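The second-hand table and the price of a good story

Everyone I know who has moved house lately has bought a table with a past. It came from a convent, or a ship's mess, or the back room of a bakery that closed when the old man died. The seller told them so, and they told me so, usually before I had put my coat down. I've started asking a rude question in return, and it has cost me at least one dinner invitation. How do you know?

They don't, as a rule. They were told by a man in a warehouse, who was told by a man with a van.

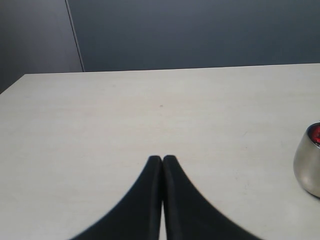
JEMAR, September

The road into Jemar from the coast is lined with furniture for the last mile. Sideboards stand on the verge under plastic sheeting, and there are chairs stacked seat to seat in what used to be a petrol station. The town has lived off old furniture for 30 years, give or take a bad winter, and it now draws buyers who come for a long weekend and leave with a hired van. The tourist office has a leaflet with a walking route on it. I followed the route and was told a story at nearly every stop.

At Sellura, the biggest of the showrooms, each piece has a card tied to it with brown string. The cards are nicely written. A kitchen table had "fed four generations of a farming family in the hills". Which family? Which hills? The young woman at the desk was friendly about it and said the card was all they had. The asking price was 1,559, and when I wondered aloud what the table would fetch with the card cut off, she laughed and went to find the manager, who was out.

I don't want to be unfair to Sellura. The table was solid, the drawers ran well and it would outlast me. If you like it and can pay for it, buy it. My quarrel is with the card. A good part of that price was for the hills, and the hills come with no paperwork.

Theophilus Dankwa has been repairing furniture in Jemar since before the leaflet existed, and he works from a yard behind the bus depot with a kettle and a radio that only gets one station. He turned over a stool for me and showed me the underside, where the screws were bright and the wood was pale. The top was as dark as tea.

"Somebody stained that," he said. "It's a nice job. I might even have done it myself, I've done hundreds." He didn't seem ashamed of this. People bring him plain pieces and ask for them to be made to look looked-after, or to look neglected in an attractive way, and he charges by the hour for either. What is said about the thing once it leaves the yard is somebody else's business, in his view.

I asked whether it bothered him that his work might be sitting in a showroom as a relic of some monastery. He thought it over. "It bothers me when they get the wood wrong," he said.
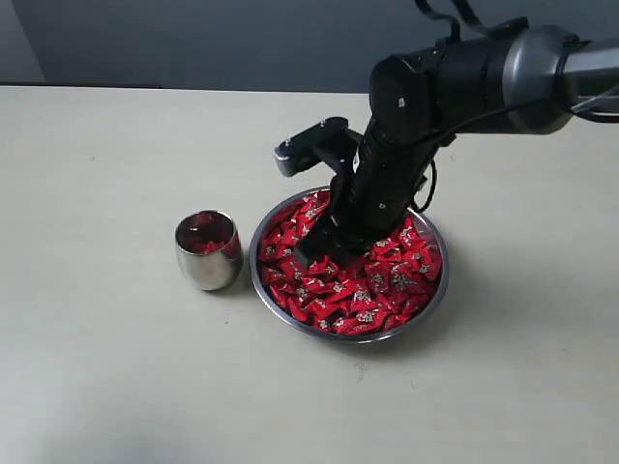

There are honest ways to trace a piece of furniture, and they are dull. You look for a maker's label, a bill of sale, an old photograph of the room it stood in. You ask the family, if there is a family. Most of what is sold in Jemar never had any of that, because most furniture was bought cheaply by people who didn't expect anyone to care. It was used until it wobbled and then it went to the shed. To my mind that is a perfectly respectable history, and I'd be happy to see it written on a card. "Spent a long time in a shed." I would trust that seller with my bank details.

Elikem Atinga thinks I am being a bore about this. She runs Gaserov, a smaller shop up the hill, and she admits that she tells stories about her stock, though she claims to tell only the ones she was told. We argued for most of an afternoon. Her case is that a person who believes a chest of drawers came off a ship will oil it and mend it and leave it to their daughter, and a person who thinks it is just a chest of drawers will have it on the pavement the next time they redecorate. The story keeps the thing out of the skip.

It's a decent argument and I have turned it over a good deal since. I'd like to see some sign that it is true. My own experience of people who buy on a story is that they sell on a story too, with a bit added. Atinga herself told me about a bench she had sold as a school bench and bought back 5 years later as a chapel bench – same carved initials, same chip out of the leg. She paid more for it than she had sold it for. She told this as a funny story, and it is one, but I noticed she had put it back in the window as a chapel bench.

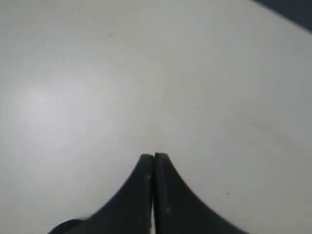

The trade has noticed that some buyers are getting wary, and has come up with an answer of sorts. For a fee, a service called Dijkstra will issue a certificate of provenance with a serial number and an embossed seal. Several of the showrooms on the leaflet route now display these in little frames. I read three of them closely. Each gave the measurements, the kind of wood and a rough date, all of which I could have had from Dankwa for the price of a cup of tea. Under "history" each one repeated what the seller had supplied, and small print on the back said as much. So the card on a string has become a certificate with a seal, and the man with the van is still the only witness.

What would I do, then, if I needed a table? I did need one, as it happens, which is partly why I went. I'd look underneath before I looked on top. I'd pull every drawer right out and smell inside it. I'd lean on one corner, then the opposite one, and I would let the seller talk for as long as they liked without adding a penny to what I'd meant to spend. If the story is still there after you have offered a fair price for the wood, you can take it home for nothing.

I left Jemar with a pine one from the yard behind the depot. It has a burn at one end and a repaired leg, and Dankwa had no idea where it came from. A friend came round last week, ran her hand along the burn and asked me if it was from a ship's galley. I said I didn't know. She looked quite let down, and by the time her husband arrived to collect her she was telling him it probably was.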